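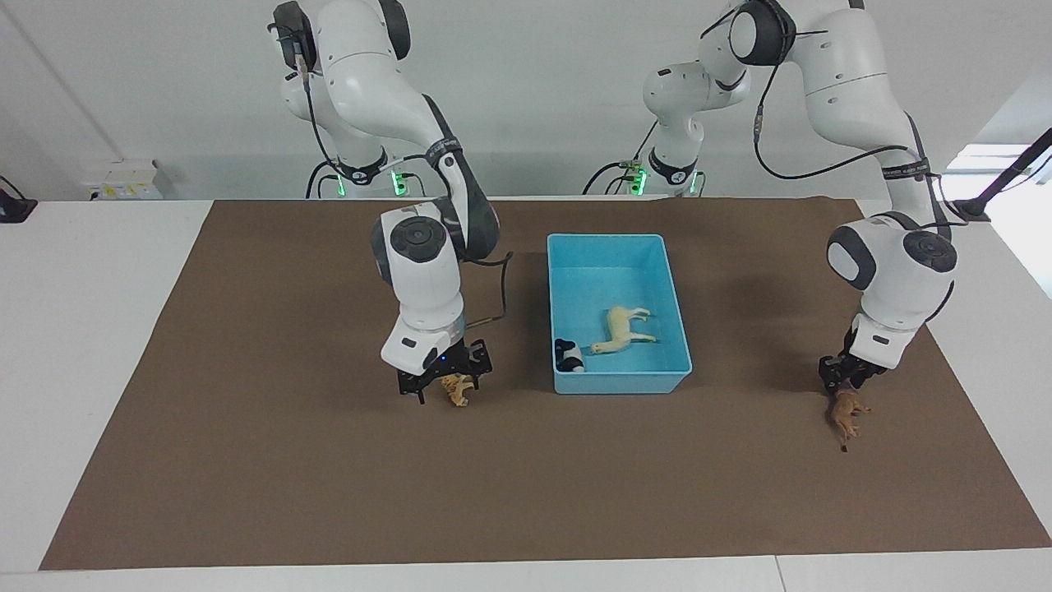 Maio, pela redação do Manual Kornero

Secção 3. Preparar a mesa para pintar miniaturas com o kit Kornero

Antes de abrir o primeiro frasco, vamos tratar da mesa, que é a parte que eu saltava sempre quando comecei (e paguei por isso com uma mancha de verde que ainda hoje está no tampo da minha cozinha!). O kit traz tintas, pincéis e lixas, mas não traz superfície de trabalho, por isso essa fica por vossa conta. Gosto de ter um tapete grande, castanho como o da fotografia, que tape quase toda a mesa branca, e uma caixa de plástico azul-clara no meio para os animais. Se a vossa caixa for de outra cor, tanto faz, desde que seja baixa o suficiente para lá meter a mão sem derrubar nada.

1. Limpem a mesa com um pano húmido e deixem secar. Estendam o tapete e alisem-no com a palma da mão, do centro para fora. Se vier enrolado e teimar em levantar os cantos, uns livros em cima durante a noite resolvem.

2. Lavem os animais em água morna com uma gota de detergente da loiça. Usem uma escova de dentes velha nas patas e nas orelhas, que é onde fica sempre gordura. Sequem-nos com papel e deixem-nos ao ar até à manhã seguinte.

Nota: os bichos em segunda mão trazem às vezes etiquetas coladas na barriga. Eu tiro a cola com um bocadinho de óleo de cozinha e depois volto a lavar tudo.

3. Lixem. O kit tem duas lixas de água, a 2000 e a 4000. Comecem pela 2000, molhada, com movimentos pequenos e sem carregar, só até o brilho desaparecer. A 4000 fica guardada para o fim, entre as camadas de verniz, e parece que não faz nada, mas faz!

Cuidado: lixem sempre com água. O pó de plástico não é para respirar, e isto vale em dobro se houver crianças a ajudar. Na dúvida, abram a janela e ponham máscara.

4. Apliquem o primário Bridham em camadas finas. Agitem bem o frasco (mais do que vos parece razoável) e pintem primeiro a barriga, depois o dorso. Esperem que seque ao toque e repitam onde a cor original ainda espreitar. No pelo claro uma demão costuma chegar-me; nos animais escuros quase nunca.

5. Escolham a cor de base. Para tudo o que seja leão, camelo ou cão de quinta, uso o tom Jalon 484, um areia quente que cobre lindamente. Deitem três gotas na paleta e uma de água, misturem e só depois molhem o pincel. Se a tinta fizer fios, está grossa, juntem mais uma gota de água.

6. Façam as sombras com a mesma cor escurecida com uma pontinha de castanho. Debaixo do queixo, entre as patas, atrás das orelhas. Eu seguro o bicho pela barriga e vou rodando, assim não ponho os dedos no que acabei de pintar.

Cuidado: não misturem as tintas do kit com esmaltes de outra base. Já experimentei, e uma girafa minha ficou peganhenta semanas a fio.

7. Fechem com verniz mate Hinds, uma camada fina, passagem leve da lixa 4000 molhada, e outra camada. Entre uma e outra, deixem secar a noite toda.

Nota: os olhos pintam-se depois do verniz, com um palito em vez do pincel. Um ponto preto, e em cima um pontinho branco minúsculo quando o preto secar.

8. Lavem os pincéis logo a seguir, com água fria e sabão, e guardem-nos deitados. A limpeza da paleta vem na Secção 4, juntamente com a lista de cores de substituição.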